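Tema 6. Automatización en el puesto de trabajo: el caso de la preparación de prendas
Asignatura: Organización del Trabajo y Tecnología
Apuntes de clase – Paula Voicu

Punto de partida

En el tema anterior vimos líneas de montaje, piezas rígidas, tolerancias de décimas. Hoy pasamos a la ropa, ¡y la cosa se pone mucho más interesante! Una camiseta no tiene una forma fija. Se arruga, se dobla sobre sí misma, cuelga de un modo distinto según por dónde se la coja. Para una persona con dos semanas en el almacén es un gesto que ya no se piensa; para un sistema con dos brazos sigue siendo un problema abierto, y por eso me gusta tanto traerlo a clase.

El caso que seguiremos es el de Landness, una empresa que recibe devoluciones de tiendas de ropa, las revisa y las vuelve a poner en percha. En su nave de Sodov trabajan 36 personas en el turno de mañana. El proyecto de automatización se llama Pellel y lo coordina Octavian Husar, que empezó allí de mozo de almacén y conoce cada puesto por haberlo ocupado.

Qué se hace en el puesto

La tarea completa se reparte en cinco operaciones: sacar la prenda de la bolsa, revisarla, colocarla en la percha, colgarla en la barra y anotar la incidencia si la hay. En la hoja de análisis conviene separarlas siempre, aunque el trabajador las encadene sin pausa. Cuando se dice «vamos a automatizar el colgado» hay que preguntar cuál de las cinco, con qué prendas y en qué condiciones.

En el recuento de marzo pasaron por la nave 3.507 prendas en una jornada. De ellas, 934 eran camisetas de manga corta, el grupo con el que arrancó Pellel. Quedaron fuera de la prueba los abrigos, las prendas con tirantes y todo lo que lleva botones.

Recordad del tema 4 la diferencia entre tarea y puesto. Pellel se ocupa de una parte de la tarea. El puesto incluye además decidir qué hacer con una costura abierta, avisar a la compañera de al lado de que viene una caja mal etiquetada, enseñar al que acaba de llegar. Nada de eso figuraba en el primer pliego técnico.

Qué cambia para las personas

a) El cuerpo. Colgar con los brazos por encima del hombro durante horas carga el cuello y el manguito rotador. En las entrevistas que hicimos, el alivio físico fue lo primero que mencionaron las trabajadoras veteranas, antes que el salario.

b) El ritmo. Antes lo marcaba el grupo; ahora hay que esperar a que la máquina termine su ciclo. Varias personas contaron que esperar les cansaba más que colgar. Es un resultado precioso para discutir, porque choca con la idea de que menos movimiento equivale a menos fatiga.

c) El saber hacer. Quien colgaba pasa a supervisar, y para supervisar bien hay que haber colgado mucho. Husar insiste en que las personas nuevas sigan pasando por la barra a mano durante 30 jornadas. Yo estoy de acuerdo, aunque en clase hubo buenos argumentos en contra y me gustaría retomarlos.

d) La conversación. Al separar las mesas para hacer sitio a los brazos, se dejó de hablar entre puestos. Se corrigió más tarde acercando dos de ellas. ¡Un cambio baratísimo y con un efecto enorme en el ambiente!

Conceptos para repasar

Manipulación bimanual: uso coordinado de dos brazos sobre un mismo objeto.
Objeto deformable: el que cambia de forma al ser manipulado (tela, cable, bolsa).
Trabajo residual: lo que queda para las personas tras automatizar una parte. Ojo con el nombre, que sugiere algo menor y muchas veces es lo más difícil.

Lectura y entrega

Leed el capítulo de Guerra sobre supervisión y atención, sobre todo el apartado de las esperas. Para la próxima sesión, elegid un puesto que conozcáis de cerca, dividid la tarea en operaciones y señalad cuál automatizaríais primero y con quién lo hablaríais antes. Dos páginas como máximo, en parejas o en solitario. Traed copia impresa, que las intercambiaremos.

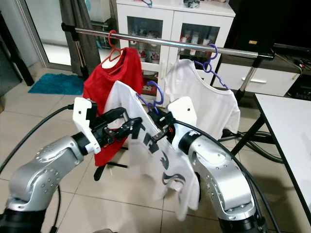 Figura 6.1. Manipulación bimanual de una camiseta, con la barra y las perchas detrás.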